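# Transfer station automation at Waltodwood: staffing and task split

**Board:** Collections handling > Equipment and process
**Thread opened:** Monday, January 14, 2019

---

**c_osagie**

We are planning a change to the insect transfer line at Waltodwood and I would like comments from people who have run something similar. Current process: a technician takes a dried specimen out of a storage tray, places it on the imaging stage, triggers the capture, enters the tray code and puts the specimen back. Two technicians per shift, one stage each. Combined output is nearly 1000 specimens a week.

The proposal from Clinside is a two-finger gripper for the tray-to-stage and stage-to-tray moves. The technicians keep label reading, condition notes and anything the arm declines. Trial length is 3 weeks on one stage, with the second stage left manual.

All motion work so far has been done in Isitz, which is the simulator Clinside supplies. No hardware on site yet. The part I am least sure about is grasp selection. The planner prefers to close along the long axis of the body, which puts one finger near the head.

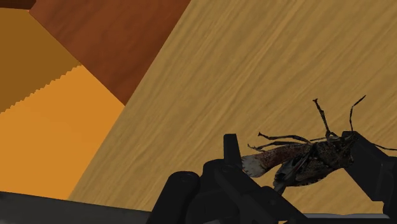 *Isitz render, close view. Head beside the right finger, pale rear tip beside the left.*

Our handling sheet tells staff to avoid the head and antennae entirely. I need to either change the planner settings or explain to Slavica why the machine has a different rule from hers.

---

**pumphrey_a**

Change the planner settings. End-to-end is a poor grasp for anything with antennae. In your render one of them comes out past the right finger and runs on toward the edge of the picture, and that is a part you can lose with a small lateral error. The planner picks the long axis because it scores contact stability and has no term for fragile parts. Add keep-out volumes for the head, legs and antennae and see how many grasps survive.

Two other points.

1. The sim insect is almost certainly a rigid body, legs included. Dried material fails at the joints. A grasp that passes in simulation tells you about reach and clearance, and very little about breakage.
2. A wood-grain tabletop is fine for motion tests. It is no use for tuning the vision side. Put your real tray liner color in before anyone quotes a detection rate.

---

**t.okafor**

I agree on keep-out volumes. I disagree that they are enough. We ran them on a Fahy controller and the planner returned no valid grasp on a large share of the long-legged material. Every one of those went to a person. The line averaged out to the same throughput as before, with one operator standing beside it waiting for declines.

That is the staffing question you should be asking. The move itself was the quick part of the job. What changed for our people was that they lost the rhythm of doing a whole tray and received a stream of exceptions in its place, each one awkward by definition. Error rates on label entry went up in the first month. We fixed it by batching: the arm skips a declined specimen and the operator does all the skips in one pass at the end of the tray.

---

**c_osagie**

Batching is useful, thank you. Did you log the skips by position or by specimen code?

On the rigid body question, Arwel is correct. I checked with Clinside. One mesh, no joints.

---

**t.okafor**

By position. The code is on the label and the label has not been read at that stage.

---

**slavica_d**

I am the shift lead at Waltodwood, so I am the Slavica in the first post. Some corrections.

The move is not "the quick part." Picking up is when we do the condition check. A technician who lifts a specimen with forceps sees mold, loose parts and old glue before it reaches the stage. If the arm does the lift, that inspection has to be put back somewhere, and I do not see it in the plan. My request is an inspection step at the tray, before the arm moves, with time allocated to it.

Second, breakage reports. At present a technician who breaks a leg fills in the form under her own name. Who signs when the gripper does it? My staff have asked me twice and I have no reply for them.

Third, I am not against the trial. The repeated wrist movement is a real problem and two of my team have asked to be rotated off it. I would take slower output in exchange for that.

---

**abim_ogbonna**

For the signing question, we use an equipment incident form with the run number on it. The operator on shift is recorded as present and the process owner signs. In Osagie's case the process owner is Osagie. It took one meeting to agree on and it stopped people from hovering over the stop button.

On the trial itself: 3 weeks on one stage is short if you include setup. I would fix the sample by count. We used 700 specimens from material that was already damaged or had no data, split by body size, before anything of value went near the machine.

---

**pumphrey_a**

700 is generous. We stopped at 373 because the failures had all shown up in one size class by then and more runs would not have told us anything new.

---

**t.okafor**

Stopping when the failures look tidy is how you miss the second failure mode. Fix the number in advance.

---

**pumphrey_a**

We will not agree on this one.

---

**c_osagie**

Changes going into the plan as of today:

- Keep-out volumes on head, legs and antennae. Rerun in Isitz and report the decline rate by size class.
- Inspection step at the tray, done by a technician, timed separately.
- Skips logged by position and cleared at the end of each tray.
- Incident form with run number. I sign.
- Sample of 700 from no-data material. Count fixed before the start.
- Rotation between the gripper stage and the manual stage every half shift.

Slavica, please check the inspection wording before I send it to Clinside.

---

**slavica_d**

Wording is fine. Change "visual check" to "condition check" so it matches our sheet. Half-shift rotation works on days. On the late shift there is one person after six, so you need a rule for that or the arm is parked.

---

**c_osagie**

Parked after six for the trial. Will post the decline rates when the rerun is finished.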